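The left gripper let go early again this month, and I finally have a cause. Writing it down while I still remember the order I tried things in.

The job is the card holder task on the two-arm cell. Cards go between the clear sleeves and an open plastic box, and the yellow pads do all the touching. The leather is easy. The sleeves are not.

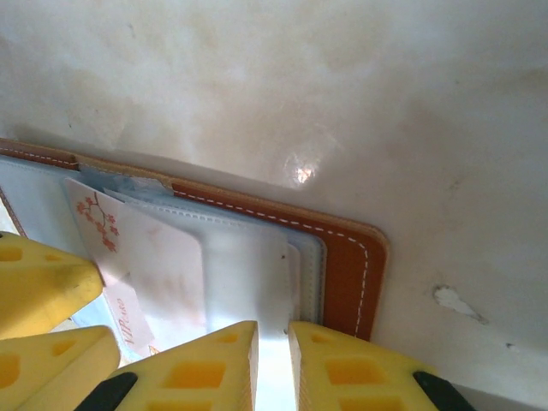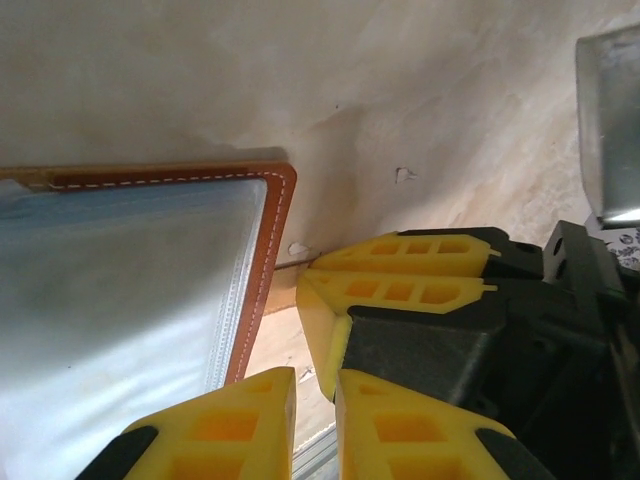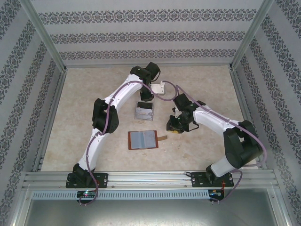
Page last changed: November

The fault looked like this. The left arm would close on a sleeve edge, start to lift, and then open by itself for a moment. No error on screen. The log showed the close command, then a gap, then the next close command 207 milliseconds later. In between, the gripper had fallen back to its default, and on this controller (a Sultora) the default is open.

I blamed the pads first. One of them has a gray patch near the tip and I assumed it was slipping. I cleaned it, then swapped the pair from left to right. The fault stayed on the left, so the pads were fine.

Next was the software. I ran the gripper alone, arm parked, open and close, 4000 cycles over one night. It didn't drop a single one. I should have stopped and thought about that. A gripper that only fails when the arm moves is telling you something about the cable.

The purple cable on the left side goes up the arm, over the upper link and into a loop past the gripper. I had tied it too tight below the elbow. With the elbow folded past 70 degrees the tie pulled on the plug, and one contact opened for an instant. I could get the fault by hand in the end, by pushing on the plug with a finger while the arm was stopped.

The fix was a new Wollener plug and a longer loop. I also changed the default on lost signal from open to hold. That one needs some care. Hold is right for cards and wrong if a finger is between the pads, so the stop button still releases the grip, and I tested that separately before running anything else.

After that I ran 64 full sequences with the elbow folded as far as the task asks for. No drops. The right arm has the same tie in the same place and I have cut that one too – it had not failed yet, but the jacket was already marked.

Still to do: a proper strain relief clip on both sides, and an alarm when the signal gap goes over 70 milliseconds.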